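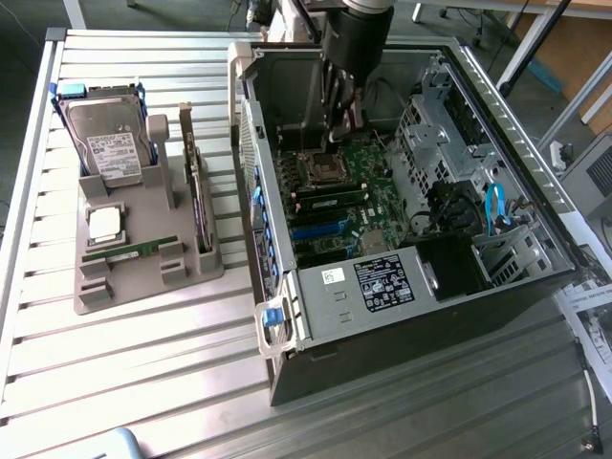
The order of the parts

July
By Bereket Zeleke

Print this post | E-mail this post

When I was learning about computers, I learned from a book, and in the book every part had its own page. The processor was on one page, the memory on the next page, and so on until the power supply. I thought for a long time that if I knew all the pages, I also knew the computer. Then I had to put one together and I understood that the book didn't say much about where to put your hands.

I have now spent many evenings with the same tower. We call it Tanolow, I forget who started this. It is a black machine of the older, serious kind, made for standing in an office and being repaired. You can notice this in the small things. It has a grey handle for carrying, and the parts which you are allowed to pull or press are blue. I like this very much. In my own computer at home everything is black inside, and I must take a torch to find the clips.

The first decision is that the tower must lie on its side. Some people work with it standing, and I did so too in the beginning, but then a card has to go in sideways and a small screw, if you drop it, goes to the bottom under everything. With the side panel removed and the tower lying down, you look at the board like at a map. The socket for the processor is easy to find by the metal frame around it. The memory slots are next to it, and the two blue slots for cards are further down.

Our table is made of metal rails with gaps between them. It is strong and it is flat, and I have nothing bad to say about it except that a screw finds the gap every time. I lost three in one evening. Now I put screws in the lid of a jam jar, and the lid stays on my side.

The second thing is the tray. Before we had the tray I put the parts on a towel, and I made mistakes, for example I put the memory on top of the card and then lifted the card by the wrong end. In the tray each part has a place with its own shape. The hard disk stands up in its blue carrier. The processor lies flat in a square hollow, and the memory has a long channel. If you must leave the work for a phone call, you come back and you know what is still to do by looking which places are full.

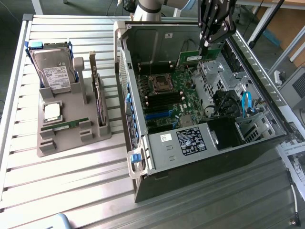 With the cards you need more patience than strength. I used to believe that a card which doesn't go in needs more pushing. Tapio Pesonen, who taught me most of what I know, let me push for a while and then asked me to look at the metal bracket. The bracket has to arrive at the back of the case in the correct position, and only after this the gold contacts can meet the slot. If the bracket is a little bit wrong, the card is a little bit wrong too, and you can push until midnight.

So now I do it this way. I bring the card over the slot and I stop. I look at the bracket, then I look at the contacts from both ends, and then I go down slowly and straight. There is a small feeling when it is seated. It isn't a click, I would call it more a change in the sound of the board.

Memory is different, there you really hear the click, and the notch shows you the direction. I have seen people try it in the wrong direction all the same (I have been one of these people, in the first winter).

The processor I always leave until I am calm. It should be the easiest, because you don't push at all. You hold it by the edges, you find the mark in the corner, you lower it, and its own weight is enough. But my hands know what it costs, and they become stupid. Hạnh Đinh gave me the advice to breathe out before lowering it and it helps, although I felt silly doing it in front of others.

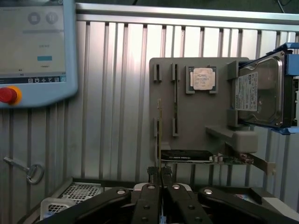

The processor in the square socket of the grey board, with its Intel name at the top.

I prefer it when the parts are held upright like this. On a board standing up, you see the edge of the processor clearly and you can plan where to hold it, and on a flat surface you must first lift it with a fingernail. A long card is also nicer to take from a standing slot.

About cables I have less to teach. The light blue one for the disk I move aside before I begin, and the black ones I press together in the middle so that they don't come over the board. Grigore Onu ties his with a strip of cloth. I tried this and then forgot the strip inside the case, and found it again after 11 days.

Some readers asked for the list of my tools. It is short: one cross-head screwdriver with a long neck from the Phùng shop, a soft brush, the jam jar lid. The screwdriver is magnetic, and Grigore doesn't approve.

Next time I would like to write about the drive cage, because I still put the disk carrier in too fast and then have to take it out and start again.

Posted in: Workshop evenings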